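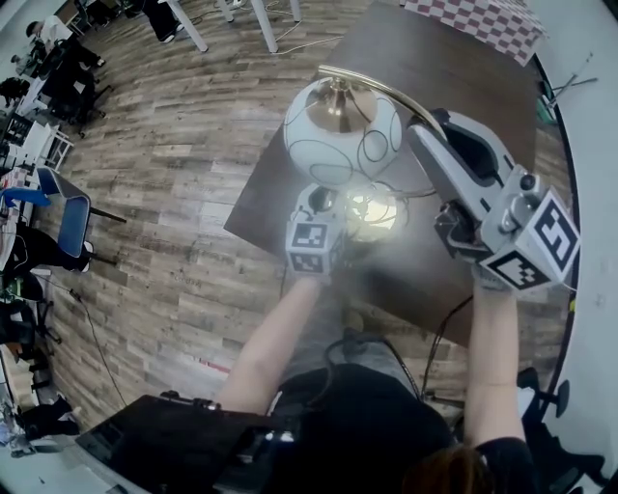 Hirlow: Hand-held Gripper Demonstrations for Household Tasks
Data card, version 2
Last revised: 2020-11-18
Maintained by: Yasaman Sharifi and Glória Neves, Rimon Laboratory

Summary

Hirlow is a collection of two-handed demonstrations of everyday household tasks, recorded by people using hand-held grippers in place of a teleoperated robot. It was prepared to study whether the movement of the demonstrator's head, recorded together with the movement of both hands, helps a policy to learn tasks in which one hand may block the view of the other. The release contains 1,125 demonstrations by 70 demonstrators, together with the tracking data, the calibration files and the code needed to reproduce the main result.

This version replaces the first release, which was shared with project partners only. The file layout has changed and the two versions should not be mixed.

Motivation

Collecting demonstrations on a real robot is slow and ties each recording to a single arm. Hand-held grippers allow a person to work at a natural pace, and the same recording can later be fitted to different arms. The weakness of the approach lies in tracking: a gripper that turns away from the camera, or passes behind an object, can be lost for part of the task. Hirlow uses cube-shaped markers on the grippers so that a gripper can still be located when one of the marker's faces is hidden.

Contents of the release

demos/ – one folder for each demonstration
calib/ – camera and marker calibration, one file for each recording session
splits/ – training, validation and test lists
prornar/ – tracking and alignment code
wike/ – policy training and evaluation code
LICENCE.txt
CHANGES.txt

Each demonstration folder holds the head camera video, the estimated pose of the left and right grippers, the opening width of each gripper, the estimated head pose and a short task label. Times are given in seconds from the start of the recording. Poses are given in the frame of the table, with distances in metres.

Tasks

The tasks cover lamps, folded cloths, containers with lids and small kitchen items. Lamp tasks include steadying the base, touching or turning the shade, and moving the lamp across the table. They were included on account of glare: a lit bulb close to a marker lowers the contrast of its pattern, and this proved to be the most common cause of lost tracking in the first version.

Recording procedure

Demonstrators stood at a table in a shared working room. Other people and equipment may be visible in the background, and no attempt was made to clear the room or to fix the lighting. Each demonstrator was given a short period of practice before recording began. Objects were returned to a new starting position after every attempt. Failed attempts were kept when the tracking was complete, and are marked as such in the label file.

Processing

Prornar detects the marker faces in each video frame, estimates the pose of each cube and smooths the result over time. Short gaps are filled from neighbouring frames. Longer gaps are left empty and flagged, and users are advised to leave them out of training. The filled values can be recognised by the column named "source", which reads "seen" or "filled".

Main result

A policy trained with head and hand poses was compared with one trained on hand poses alone. Both used the same training list, and both were tested on 254 held-out starting positions. The policy with head poses performed better on tasks with heavy occlusion, and the two were close to equal on the remaining tasks. Full tables, including results for each task, are in wike/results. The advantage became smaller when filled values were included in training – the reason for this has not been established.

Known limitations

All recordings come from a single site. Most demonstrators were right-handed, and the right hand performs the finer part of most tasks. Reflective surfaces and bright bulbs still cause short tracking losses. Gripper opening widths from sessions held before June were measured with an earlier sensor and are less precise; these sessions are listed in calib/early_sessions.txt. Contact forces were not recorded.

Consent and privacy

Demonstrators gave written consent to the release of their recordings. Sound was removed from all files. Requests for the removal of a recording should be addressed to Glória Neves.

Terms of use

The data may be used for research and teaching. Use in a commercial product requires written permission from the Rimon Laboratory. Published work that relies on the data should name Hirlow and state the version used.

Contact

Questions on the data and its collection: Glória Neves
Questions on the code and the results: Yasaman Sharifi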